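Home | Notices | Meetings | Stationery and Supplies | Contact

Office Users' Meeting, Selow House, first floor
Posted 4/11/22 by the office desk

Present: representatives of Ravard, Brito and Uva, and the office desk. Apologies were received from the second Ravard representative.

1. Minutes of the last meeting

Agreed as a correct record, with one change. Under item 4 "paper store" should read "post room".

2. Matters arising

The blind in the small meeting room has been repaired. The kettle has been replaced. The door closer on the stairs side is still stiff and has been reported again to the landlord's agent.

Brito asked whether the bicycle hooks had been ordered. They have not. The desk will get a second price.

3. Stationery spending

The desk reported that 586 pounds had been spent on shared stationery since January, against a budget of 1000 for the year. Paper and envelopes made up the larger part of it. Uva thought envelopes should be charged to whoever sends the post. Ravard did not agree, as the amounts are small and the recording would take up time. It was left as it is for this year and will come back when the next budget is set.

The desk asked that people stop ordering single items on their own accounts and claiming afterwards. Orders go in on the first working day of the month. Anything urgent can be asked for at the desk.

4. Pens

Brito had raised this by email before the meeting. Pens are left lying on the shared tables at the end of the day and the holders are half used or filled with other things. Dried-out pens go back in with the good ones, so people take two or three to find one that writes.

After discussion it was agreed:

- Each shared table keeps one pen holder, on the right-hand side as you sit down.
- Black ballpoints only on the shared tables. Coloured pens and markers are kept in the cupboard by the post room.
- Pens go back in the holder before leaving the table, clip end up.
- A pen that does not write goes in the bin.
- No more than 5 pens to a holder.

Uva asked if scissors and rulers could stay in the holders. It was agreed that one other item may be kept in each if it is used at that table.

Ravard asked for the mesh holders to be kept and no new ones bought. Agreed. The desk has 3 spare in the cupboard.

5. Cables and floor boxes

The desk reminded everyone that cables should be kept off the walkways. Cable ties are available. Brito said some of the cables had no obvious owner. The desk will put a label on any cable not plugged in at both ends, and will take it away after two weeks if it has not been claimed.

The lids of the floor boxes are to be kept shut when not in use.

6. Storage carts

Uva asked for a decision on the wire carts. They are useful but have become a place to put things down. It was agreed that each cart should be given to one firm and carry that firm's name. Bags and cloths should not be left on them overnight. The desk will draw up a list and send it round.

7. White tables

Marks on the table tops were discussed. Ordinary spray and a soft cloth are enough for ink if it is done the same day. The scouring pads from the kitchen are not to be used, as they dull the surface.

Pens and holder at the white table:

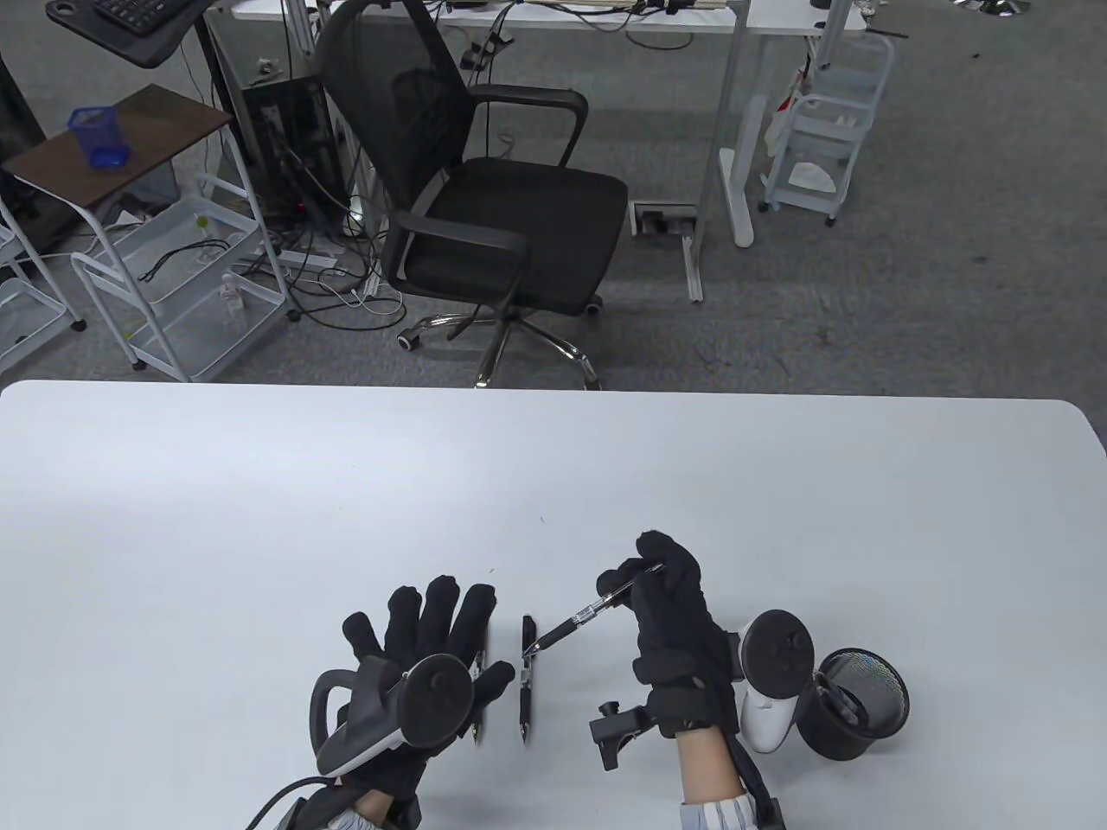
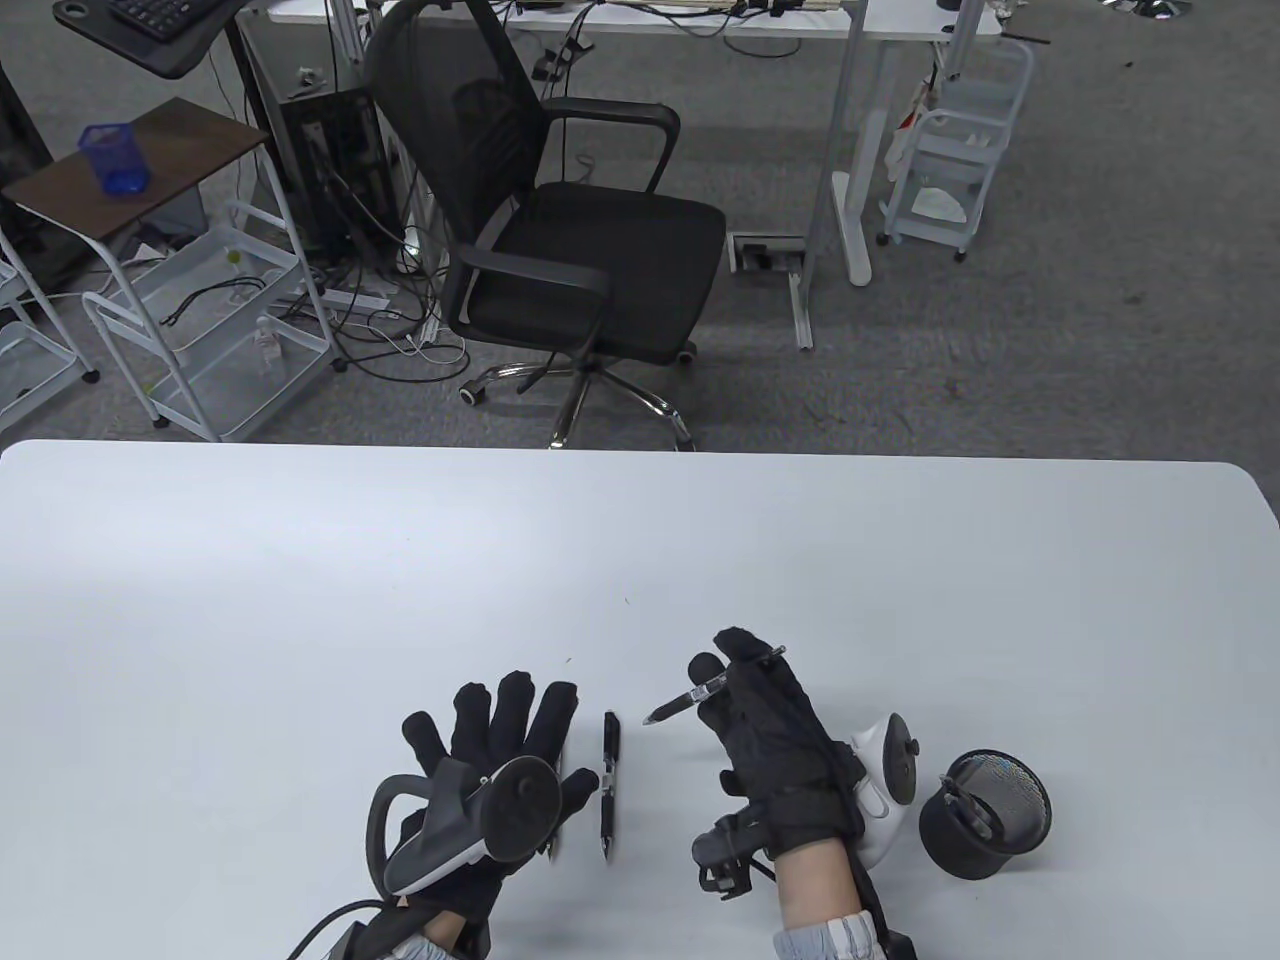
8. Any other business

Ravard asked for the heating to come on half an hour earlier. The desk will ask the agent but cannot promise it.

Brito will be away for the next delivery and asked for its box to be kept at the desk.

9. Next meeting

To be held in January, in the small meeting room. Items for the agenda to the desk a week before.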